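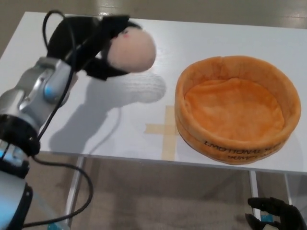

A pale pink plush ball over a white table.

Soft toy

A soft toy (also plush toy, stuffed toy or cuddly toy) is a toy made of an outer skin of cloth which is sewn together and filled with a soft material. Most soft toys have the form of an animal or a person, but food, plants, vehicles and simple round shapes are also usual. They are given to small children for comfort and for play, and many adults collect them or keep them as decoration.

Names

In Britain the common name is soft toy or cuddly toy. In North America the words stuffed animal and plush are preferred. The word plush is properly the name of a cloth with a long, soft pile, and it came to English from French. Collectors use it today for the toy itself, also in cases where the toy is made of fleece, felt or cotton and has no real plush in it. A person who collects them is sometimes called a plushie collector, a term which older dictionaries do not include.

History

Dolls made of rags are known from very old times. They were normally made at home from pieces left over from clothing, and for this reason few of them have survived. Soft toys as a product of factories began in the second half of the nineteenth century, mainly in Germany, where felt animals were sold first as pincushions and later as toys. The jointed bear with a mohair coat appeared at the beginning of the twentieth century and quickly became the best known form.

After the Second World War artificial fibres took the place of mohair and wool in most factories. They were cheaper, they could be coloured in bright shades, and they could be washed. Wood wool and kapok, which had been the usual fillings, were replaced by foam pieces and later by polyester fibre.

The smaller makers did not all change at the same time. The Bélanger workshop in Palgate continued to fill its bears with wood wool for 30 years after its neighbours had stopped, and the bears from this period are recognised by their hard bodies and by the noise they make when pressed. The last owner, Emil Lehner, kept the paper patterns, and they are now in the town museum.

Materials

The outer cloth is cut so that the pile lies in one direction, normally downwards from the head. Short pile is used for small toys and for faces, as long pile hides the details. Cloth with a stretch is chosen for round toys – a cloth without stretch gives small folds along the seams when it is filled.

Polyester fibre is the most used filling. Plastic pellets are put in the bottom or the feet of some toys to give them weight, so that they sit without falling. The pellets are held in an inner bag. Foam beads give a very light toy that changes its shape easily in the hand, but they lose volume after long use.

Construction

A simple ball or egg shape is made from several pieces with pointed ends, in the same manner as the skin of a cut orange. A flatter toy can be made with only 3 pieces: a top, a base and a strip between them. The pieces are sewn with the wrong side outside, and a small opening is left in one seam. The skin is then turned, filled and closed by hand with a ladder stitch, which is hardly visible when the thread is pulled tight.

Heads, arms and legs can be sewn directly on the body or fixed with joints made of discs. Jointed toys take longer to produce, and today they are mostly made for collectors.

Faces 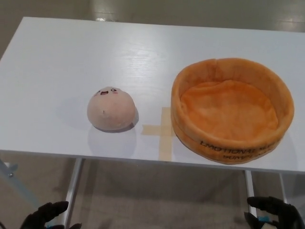
Round plush toy with an embroidered face and pink cheeks.

The face is considered the most difficult part of the design, because a small change in the distance between the eyes gives a very different expression. Early toys had eyes of boot buttons or glass on a wire. These were dangerous for small children, who could pull them out and swallow them. Plastic eyes with a locking washer on the inner side came later.

Embroidered faces are now usual on toys meant for babies, as there are no hard parts to come loose. The embroidery is done on the flat cloth before the pieces are sewn together. Eyes placed low and far apart, a small mouth and coloured cheeks are typical of the style that became popular through Japanese character goods.

Washing and care

Many soft toys can be washed in a machine at 30 degrees inside a closed pillowcase. Toys with a wood wool filling should not be made wet, and the surface is cleaned with a brush and a damp cloth. Drying should be slow and away from direct heat, which damages the pile.

Collecting

Collectors give importance to the label, the condition of the pile and the original filling. Plusska, a yearly fair held each August, has tables from around 70 sellers and a repair corner run by Ivone Medeiros. The repair of old toys is a matter of dispute. Dwight Landry, author of a small handbook on felt animals, holds that a worn nose should never be sewn again, while most repairers do it when the owner asks.

See also

Rag doll
Teddy bear
Embroidery
Pile (textile)

This page was last edited on 17 Aug 2026.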